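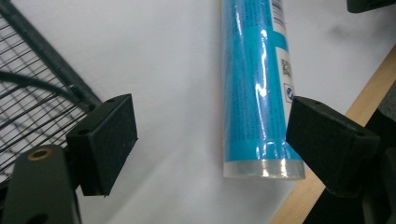
Do I need experience in a hardware store to apply?

Most of the people we have hired came from other kinds of work. We will teach you the products, the shelf system and the return rules during your first two weeks. What you need on day one is the ability to read a label carefully and write down what it says.

Sunby Building Supply is hiring a part-time Stock and Returns Clerk for the sealants and adhesives counter at our Pestach Road store. The position is open now and stays open until filled. Applications received by Sunday, April 4, 2021 will be read first.

The job

You will work at the back counter, where cartridges, tubes and tins are checked before they go on the sales floor or back to the supplier. We carry 197 products in this section. Many of them come in cartridges of the same size and differ only in the label, so the work is mostly reading, sorting and recording.

A normal shift includes:

Unpacking deliveries and checking them against the packing slip
Scanning the barcode on each cartridge and entering the batch number and use-by date
Looking over seals, nozzles and end caps for leaks or dents
Sorting stock by type (silicone, acrylic, construction adhesive, roof and gutter) and by color
Filling the wire baskets and racks at the counter and on the floor
Taking in customer returns and deciding, with the return sheet, whether an item can be resold
Wiping down the checking table before and after each batch

Older stock goes to the front of the shelf. Anything past its use-by date is logged and put in the gray bin by the back door. Opened cartridges are never resold, even if the customer has only cut the tip. 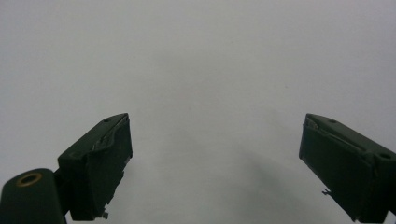
WORKSPACE AND CONDITIONS

The checking table has to be bare at the start of every batch. Sealant that gets on the surface is hard to remove once it cures, and a smear on the table ends up on the next label. You will be shown which cleaner to use for which product. Please do not bring drinks to the counter.

The back room is heated, but the receiving door is open during deliveries and it gets cold in winter. You will be on your feet for most of the shift. Full cartons are heavy, and we ask two people to lift anything marked with a red sticker. A cart is available for everything else. Gloves are provided in all sizes. Tell us when you apply if you have a known sensitivity to solvents or silicone products, so that we can talk about which tasks would suit you.

HOURS AND PAY

Twenty hours a week, in either of 2 shifts:
Morning, 6:30 to 10:30
Afternoon, 1:00 to 5:00

Shifts run Monday through Friday. We do not rotate people between morning and afternoon unless they ask. Pay is by the hour and is discussed at the first interview. After the trial period you receive a one-time payment of $900 and the staff discount on store purchases. Work shoes are paid for once a year with a receipt.

WHO WE ARE LOOKING FOR

Required:
Able to read small print on labels, with glasses if needed
Able to stand and to lift cartons with a second person
Comfortable entering numbers on a handheld scanner
At least 18 years old

Helpful:
Experience with inventory, shipping or a stockroom of any kind
Some knowledge of home repair, painting or tile work
Familiarity with Flillow, our stock program (training is given)

You do not need a driver's license for this job. The Ackermann bus stop is across the street from the customer entrance, and staff parking is behind the building.

HOW TO APPLY

Send a short letter and a list of your past jobs to Wiebke Petersen, Store Office, or leave them at the service desk in an envelope marked "Returns Clerk." Please include:

Your name and a phone number where we can reach you in the daytime
Which shift you want
The earliest date you could start
One person we may call who has worked with you

Wiebke will call to set up an interview. It takes half an hour and includes a short practice task at the counter, in which you sort a mixed carton and fill in a sheet. Wear closed shoes.

Questions about the work itself can go to Nele Stüber, who runs the counter. She is in the store on weekday mornings and can be reached through the main number. Ask for Receiving.

Applicants who wrote to us in March do not need to apply again. Your letter is on file and will be read with the others.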